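4.2 What people keep, and where they keep it

By the time I'd finished the first round of home visits in October I had a problem, and it was paper. I went in wanting to talk about how households decide which letters, receipts and school reports to hang on to, and I came out with pages and pages of notes about cupboards. People love talking about their cupboards! I'd ask something fairly careful about sorting and get ten minutes on the hallway at their old place (I have kept all of that, by the way, and some of it turns up in Section 5).

I talked with people in 61 households across two suburbs, Flelley and Ernetti, and went back to 13 of them for a second, longer chat. Flelley is older, with big houses and plenty of roof space. Ernetti is mostly flats, and storage there is a sore point. I had expected the flat dwellers to throw out more, and I was wrong. They kept about as much as everyone else, only it was folded smaller and pushed further back, behind the winter coats or under the spare bed.

My favourite pattern, and the one I keep boring my colleagues with, is what I've been calling the "later pile". Almost every home had one. It starts on a kitchen bench or the end of a table, it gets moved when visitors come, and after the second or third move it goes into a container and stops being looked at. From then on it has a different status. People called it "the papers" or "the important stuff", even when they couldn't tell me one thing that was in it. Mladenović's earlier work on attics talks about objects "going quiet", and I think that fits the later pile beautifully, though I'd put the moment a bit sooner than that study does.

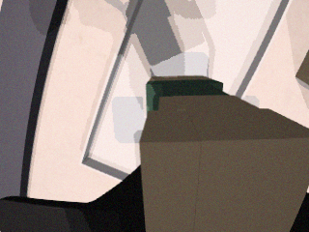 Figure 6. Close view of a brown, box-like form (computer rendering).

The container matters more than I gave it credit for at the start. In my pilot questions I had lumped all of them together, and it took a very patient woman in Ernetti to set me straight. A drawer, she told me, is for things you're still dealing with. Once something has gone into a box you've made up your mind about it, whether you know it or not. I went back through my notes with that in my head and the split held up well, apart from the few homes that used filing cabinets, where the whole system was a leftover from somebody's job and followed office rules.

Labels were another surprise. I'd assumed a label meant the contents were known and cared for, but a lot of labels were plain out of date, and people were oddly fond of them anyway. One family had moved house with theirs and refused to relabel anything. I coded these as "inherited labels" in the Anetent scheme (see the appendix), a category I had to add halfway through, so the early visits needed recoding from my notes. That recoding was tedious and I may have missed a couple.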